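Kitchenette and Serving Table Inspection — Checklist with Comments
Site: Clustau, second floor
Inspected by: Binta Ajayi
Reviewed by: Martim Figueiredo
Date: 3/6/19
Status: Passed with three open items

Codes: OK = acceptable. C = comment only. A = action required. N/A = not present at this site.

1. Table and surfaces

1.1 Tabletop stable under hand load at all four corners — OK
1.2 Surface free of cracks, lifted edges and burns — OK
1.3 Surface wiped with approved cleaner before food is set out — A
Comment: Log sheet unsigned for two mornings. Itziar Iglesias confirmed the wiping was done. An unsigned line is recorded as not done. Staff to sign at the time of cleaning.
1.4 Recesses and seams free of food residue — C
Comment: Light crumbs at the rear seam. Removed during inspection. A soft brush should be kept with the cloths.
1.5 Table height between 700 and 830 mm — OK
Comment: Measured at 830 mm. At the upper limit; do not fit thicker feet.

2. Bowls and plates

2.1 No chips, crazing or rough rims — A
Comment: One serving bowl with a chip on the foot ring. Withdrawn and tagged. Replacement to be ordered from Mangubat, same size.
2.2 Items stored inverted or under cover — OK
2.3 Bowls set back at least 80 mm from the table edge — C
Comment: Met on arrival, not met after the morning break. Reminder given to Temitope Balogun for the shift notes.
2.4 Separate bowls for cut and whole fruit — OK

3. Fruit

3.1 Whole fruit rinsed before it is set out — OK
3.2 Damaged or leaking fruit removed — OK
3.3 Bananas kept out of the refrigerator and off wet surfaces — OK
3.4 Cut citrus covered when not being served — A
Comment: Cover missing. The Ulano lids on the lower shelf fit the small bowls and may be used until the correct ones are found.
3.5 Cut fruit discarded at end of service — OK
Comment: Discard log complete for June.

4. Squeeze bottles and condiments

4.1 Label legible and facing out in storage — OK
4.2 Cap closes fully; no dried product on the nozzle — OK
4.3 Date opened written on bottle — C
Comment: Written on the cap on one bottle. Caps get swapped. Write it on the body.
4.4 Bottle stored upright between services — OK
4.5 Refill from bulk container — N/A

5. Floor and access

5.1 Clear walkway on the serving side — OK
5.2 Floor dry, mat flat — OK
5.3 Waste bin within reach, lid working — OK
Comment: Pedal stiff. Abundio Figueroa has it on the maintenance list as job 236.
5.4 Extinguisher in place and in date — OK
5.5 Trillusance light fitting over the table intact, diffuser secured — OK
Comment: Reading at table height 400 lux. No change needed.

Open items: 1.3, 2.1, 3.4. Signed cleaning log, replacement bowl and citrus cover to be shown to the inspector at the next visit. Comment-only items need no written reply. 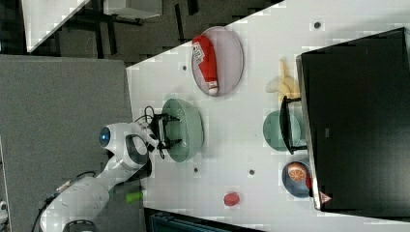
Can a bowl with a small chip stay in use if the chip is on the underside?
Withdraw it. A chipped foot can scratch the table and shed fragments, and the bare edge is hard to clean. Tag the bowl and keep it off the shelf until it has been replaced.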